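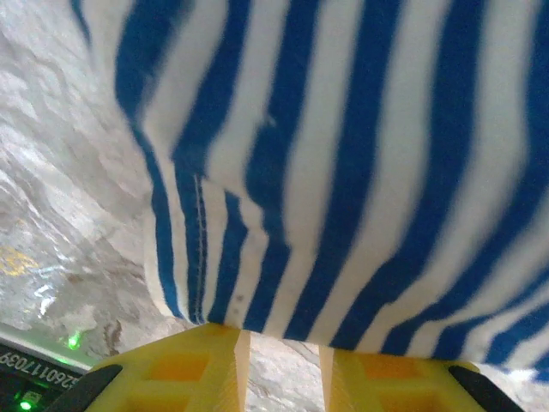

Blue and white stripes, with the seam inside one of the blue ones.

Topic: Striped fabric, soft on the surface. How do I stop it curling at the edge?

weronika_k
Good evening to everybody. I am sewing for two years only, so please be patient with me. I bought a remnant of striped fabric from Wirum and I want to make a simple cushion cover and maybe a child's blanket from the rest. It is soft and a little fuzzy, and the label was missing. The shop assistant said fleece, my mother says it is a knit.

My two problems are these. The edge rolls under by itself when I let the cloth hang. And where there is a seam, the stripes beside it come together as if somebody pinched them. Should I press it, or unpick and begin again?

benedito_b
Pull a corner gently in both directions. If it gives a lot across and little along, treat it as a knit, whatever the label would say. Rolling at the edge is normal then. I would not press it with a hot iron before trying on a scrap, the pile can go flat and it stays flat.

For the seam I would unpick. Longer stitch, less pressure on the foot.

Amra L.
I don't agree about unpicking. On fuzzy cloth the old needle holes hide well, but the stretched part does not always go back. Wash it first, dry it flat, and look again in the morning. I had a dressing gown in a cloth like this and half of the pinching was gone after one wash.

benedito_b
After a wash it will relax a little, yes. But if the thread is too tight, it is too tight also after the wash.

Amra L.
Then she can unpick after. She loses one evening.

helo_queiroz
I would like to say something about the stripes. With wide ones like these, put the seam inside a coloured stripe, and use a blue thread. A pale thread on the royal blue shows from the other side of the room. On the white it would not matter so much.

For matching I pin every 6 cm, on the edge of the blue, and I sew slowly. The borders of the colours are soft on this type of cloth, so nobody will see a difference of one millimetre.

weronika_k
Thank you, this is very useful. The thread is what I had in the box, I admit. I made the test of Benedito and it stretches much more across, so my mother is right and she is already informed.

Another question: for the hem, do I fold once or two times? Two times looks thick to me.

lucimara.t
Once, with a zigzag. Two folds in soft cloth make a sausage — and it will still want to roll. If you like it cleaner, use a cotton tape in white on the inside. I buy the Araújo one, a roll of 50 metres, and it lasts me very long.

helo_queiroz
I fold two times and I am happy with it, but I baste by hand first and I trim the corners. For a blanket I find the single fold looks unfinished.

weronika_k
I will try the single fold on the cushion and the double on the blanket. It goes into the wash tonight, at 30 degrees.

Reader comments

Drirkska: What needle do you all use for this? My machine skips stitches.

lucimara.t: Ballpoint, and a new one. Change it before you touch the tension.

Plaleck: I tried the white tape on a bathrobe. It holds well but it shrank, so wash the tape also before sewing.

Related topics
Matching stripes at a side seam
Cushion cover without a zip
Which thread for royal blue?
Cutting fabric that rolls
Washing remnants before use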